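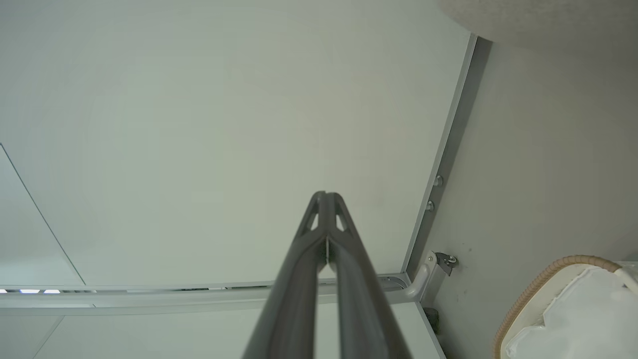 Paint peeling off bathroom ceiling in sheets, landlord says "breathe less"

Posted by Desa

I rent a top-floor flat with a bathroom the size of a wardrobe. No window, one extractor fan that makes a noise like a moped and moves no air that I can detect. I painted the ceiling in December with the white emulsion left over from the hall. By spring it was coming off over the bath in sheets, and last night a piece landed in my tea. (Yes, I drink tea in the bath.)

The landlord's view is that I have too many showers. I have one a day, which I thought was the going rate. Can I just scrape off the loose bits and go over it again with proper bathroom paint, or does the whole lot have to come down? I'd like to spend 60 quid at most and I don't own a sander.

Spyros Moschos

Going over it again will give you thicker sheets. Paint is only as good as whatever it's stuck to, and yours is stuck to very little.

Scrape everything that will come, then wash the rest with sugar soap and rinse it. If a damp sponge comes away chalky, there's old distemper or bare dusty plaster up there and you need a stabilising primer before anything else. Fill the edges where the old paint stops, leave it overnight, rub down by hand with 120 grit and wear goggles. Then 2 thin coats of bathroom paint, with the first one properly dry before you start the second. No showers in between, so make friends with a neighbour.

As for the fan, hold one sheet of loo roll up to it. If it won't stay on the grille, the duct is blocked or has come off in the loft — ours had been airing the loft insulation for 19 years. That one is the landlord's job. Put it in writing.

galell

had this. moved out

Yupanqui

Agree with Spyros on most of it, though I skipped the filler and you can only see the edges if you lie in the bath looking straight up. So in your case, do the filler.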